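On 12/03/2022 a member in Otdale wrote:
> Is the Kultelora worth having with the 17 jewel movement, or should I hold out for the Zawadzka?

Hello all, and thank you for such a nice question! I've worn my Kultelora for 3 years — mostly in the garden — and I'm still very fond of it. 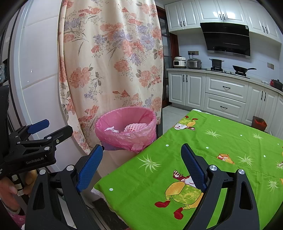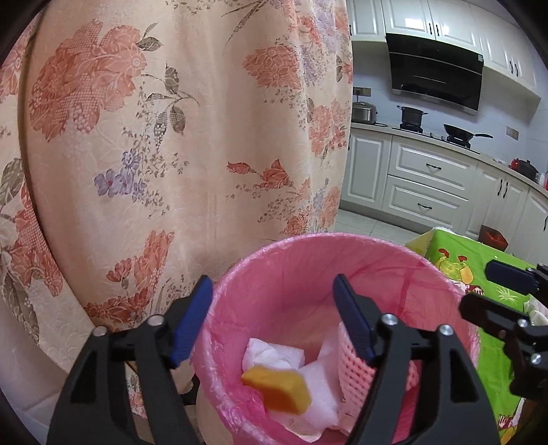
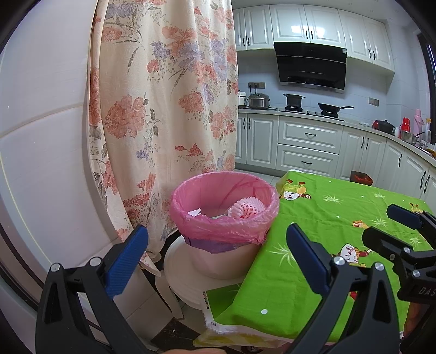
The Zawadzka is prettier, I'll admit, but only rated to 50 metres, and I do like a swim. Have you thought of a Velorwood strap for either one?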